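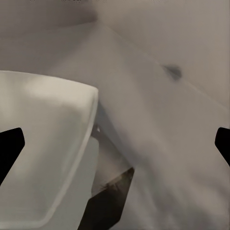
Le linge reste l'épreuve que les fabricants de pinces redoutent. Un bloc de mousse se saisit à peu près n'importe comment, un flacon pardonne quelques millimètres d'erreur, mais un tissu n'a ni face, ni bord franc, ni centre. Nous avons donc commencé par lui, en simulation, avec trois préhenseurs montés tour à tour sur le même bras virtuel. Vu d'entre les deux doigts noirs de la pince, le problème se comprend vite : une étoffe gris-beige en larges plis mous, un linge plus clair posé contre elle, et pour repère net l'ourlet roulé qui descend en biais. C'est cet ourlet que le contrôleur doit trouver. Tout le reste est une suite d'ombres douces où une caméra de poignet hésite.

Les trois modèles comparés sont la Stamier à doigts parallèles, la Drernus à doigts biseautés et la Sproģis, qui ajoute une mesure d'effort à chaque extrémité. Le bras, le contrôleur et les décors sont fournis par l'environnement de simulation Harkenham, dans sa version de juillet. Nous avons lancé 2422 essais, répartis entre le textile et la cuisine. Les réglages de départ sont ceux des constructeurs, sans retouche de notre part pendant la première série.

Sur tissu, l'écart se creuse

La Stamier ferme droit et ferme fort. Sur un pli épais, cela suffit. Sur une nappe tendue entre deux ondulations, les doigts glissent et se rejoignent à vide, et le contrôleur met un certain temps à s'en apercevoir. Le constructeur recommande de réduire la vitesse de fermeture. Nous l'avons fait dans la deuxième série : les prises sont plus régulières, mais le cycle s'allonge d'autant.

La Drernus s'en sort mieux grâce à la coupe de ses extrémités, qui passent sous un bord au lieu de le pousser. Elle demande en revanche une approche précise. Avec quelques degrés d'erreur sur le poignet, l'avantage disparaît.

La Sproģis est la plus lente des trois. Elle touche, mesure, se reprend. C'est aussi celle qui a le moins souvent emporté deux épaisseurs à la fois, défaut courant quand deux linges se chevauchent. Sur les 1679 essais consacrés au textile, elle termine en tête, devant la Drernus.

Un mot sur la caméra. Placée entre les doigts, elle voit très bien ce qui va être saisi et très mal ce qui l'entoure. Un coin sombre enfoncé entre deux plis peut passer pour un objet, pour une ombre ou pour le fond. Nous avons ajouté une vue fixe, reculée, pour la suite des essais. Le temps de calcul augmente, et il faut recaler les deux vues entre elles à chaque changement de décor. Pour un atelier qui ne manipule que des pièces rigides, la dépense se discute.

Le couteau, ou l'angle d'approche

Deuxième décor, la cuisine. Plan de travail gris, évier encastré, planche à découper en bois au fond, et devant elle un couteau à manche rouge saumon posé en diagonale. La pointe est tournée vers la droite, du côté de l'évier. Or le bras arrive par la droite : la pince se présente donc d'abord au-dessus de la lame, et le manche est à l'autre bout. Un planificateur sans consigne choisit volontiers le point le plus proche. Il faut lui interdire la lame, puis vérifier que le détour ne fait pas passer le coude dans les placards hauts. 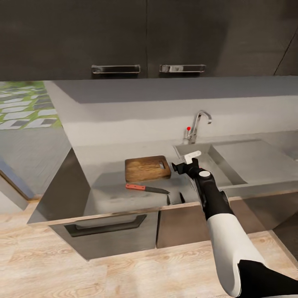

Ce que donnent les trois pinces

Une fois la zone interdite déclarée, les différences se resserrent. Un manche rigide convient à la Stamier, qui retrouve ici tout son intérêt : fermeture rapide, bonne tenue pendant le transport. La Drernus fait jeu égal tant que le manche est abordé de travers. Prise dans l'axe, elle laisse pivoter l'outil. La Sproģis signale ce pivotement avant qu'il ne devienne gênant, à condition d'avoir relevé son seuil d'alerte, trop bas à la livraison. Avec le réglage d'origine, elle s'est arrêtée 196 fois sans raison valable.

Restent les limites de l'exercice. Un tissu simulé ne peluche pas, ne garde pas l'humidité et n'accroche pas aux doigts. Nos chiffres classent des comportements, ils ne prédisent pas un taux de réussite en atelier. Pour une cellule qui trie du linge, nous prendrions la Sproģis avec la double vue. Pour des objets durs et des cadences serrées, la Stamier, et un planificateur auquel on aura pris le temps d'expliquer où se trouve le tranchant.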